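Stilleck manipulation software, progress report to Okeke
25/08/2026
Prepared by Rakiya Mohammed, Vovotdale

Apologies for the short form, we are mid-way through a collection block and I am writing this between sessions. Budget sheet goes separately. This is software only.

Where we are

Behind on planner, ahead on logging, on track for everything else. The policy code trains, loads and runs on the arm from a single command now, which it did not in February. Most of the past period went on timing. Not exciting, had to be done.

Logging and sync

Old recorder wrote camera frames and joint states from separate processes and we matched them up afterward by timestamp. This was fine when the arm moved slow and bad when it moved fast. Up to 500 ms of drift by the end of a long session, worst on the wrist stream. You could see it in replay, gripper closing in the joint trace while the picture still had it open.

Rewritten. Single clock, every message stamped on arrival, writer never blocks the control loop. If the disk falls behind we drop the preview first and recorded frames last, and drops are written to the session file so they can be found later. Drift check runs at the end of every session and the session is flagged if it fails. Operators do not need to do anything.

Sessions recorded with the old writer: we are keeping them but they're not in the training set. A realignment script exists. It works OK on short episodes. I don't trust it on long ones and would rather re-record.

Perception

The wrist stream is the problem child. When the arm swings between targets the background smears and the policy was learning from frames with almost nothing usable in them except the fingers. Tried throwing those frames out. Bad idea, it leaves holes in the episode and the policy jumps at the hole. Now we score each frame for blur, keep it, and down-weight it in training. The score has to ignore the gripper, which stays sharp because it moves with the camera, and early versions of the score got fooled by exactly that. There is a fixed mask for the fingers now.

Shorter exposure helps too but then the image goes dark under the shelf. Exposure is a per-camera setting in the config as of this report, it used to be hard coded.

Handles and knobs on the play kitchen are gold and small, and the detector confuses fridge handles with oven handles when it only gets a crop. Giving it the wide view as well fixed most of that. Not all. The stove knobs are still weak when the arm itself is in the way of the outside camera.

Control

Gains retuned after the servo firmware update. Velocity limits moved out of the teleop script and into the low-level node so that teleop and policy go through the same limits. Should have been that way from the start.

Action chunks are now 16 steps. We ran shorter ones for a good while and got jitter at the chunk boundary, the arm would hesitate right at the moment of contact. Longer chunks plus blending over the overlap got rid of the visible hesitation. Cost is that the arm reacts later if something slips. Acceptable for pitcher and knob, probably not acceptable for plates.

Gripper force is estimated from servo current. Rough. Good enough to tell holding from not holding, no good for anything finer than that.

Planner (the late bit)

Planner takes a list of short tasks and orders them, checks preconditions, hands each to the policy. Ordering works. Precondition checks are 2 weeks late. We assumed the scene state could be read from the wide view and it can't always, the arm hides the sink from some angles. Current fix is to retract to a look pose between tasks and read the state from there. Slow but steady. Ondance has offered thier tracking module, which would let us skip the retract, and I have asked for a trial license. No answer yet.

Tooling

Session viewer is in daily use. Episode list down the left, camera panel and joint traces on the right, scrub all of them together. Everyone reviews their own episodes the same day now instead of leaving it to me. Labeling went faster as soon as that happened.

Still to do on the viewer – jump to next flagged frame, export a clip, side by side compare. Export is the one people ask for.

Task status

Pitcher at sink: in training set, policy running, being evaluated.
Stove knobs: in collection. Policy trained on partial data only, do not read much into it.
Plates: not started, waiting on force estimate.
Oven door: dropped from this phase as agreed.

Evaluation numbers will come with the next report. I have informal ones and would rather not put them in writing until the start positions are randomized by the script and not by whoever is at the desk.

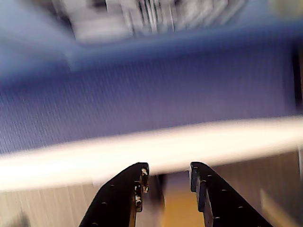 Wrist view, mid-move

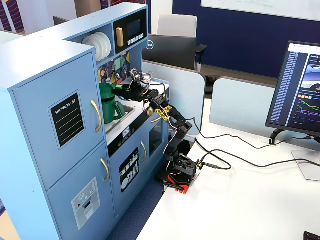

Pitcher, gripper on the handle

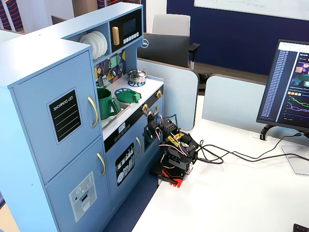
Knob task, gripper up at the front of the stove
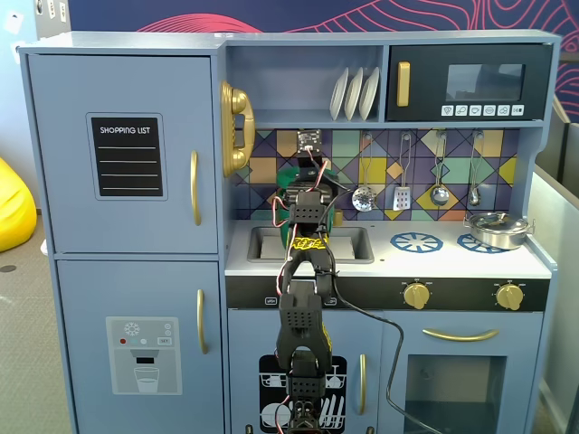

Risks

Planner slip eats into integration time. If the Ondance module doesn't come through we stay on the look pose and take the slower cycle. I'd plan on that.

Servo backlash. The wrist joint has got looser with use and calibration drifts with it. We recalibrate in software at the start of each session, quick routine, arm touches off against known points. Spare servos are on order. If they are late we can carry on but the knob task will suffer first, tolerance there is small.

Single operator bottleneck. Only 2 of us are trained on teleop at the moment. Documentation for the new recorder is half written and once its done we can bring in more people from the Vovotdale side.

Requests

Approval to move the unspent travel money to storage. Raw video is bigger than planned because we stopped discarding blurred frames, see above.

A decision on whether the dataset format has to match the Stilleck phase one format. Converting is possible but the old format has no field for dropped frames or blur score and I do not want to lose them. Preference is new format plus a one way converter. Need an answer before the knob collection closes.

Next period

Finish precondition checks. Randomized starts. Finish knob collection, retrain on all of it. Pitcher and knob run in sequence from the planner with no operator input. Export button in the viewer.

R. Mohammed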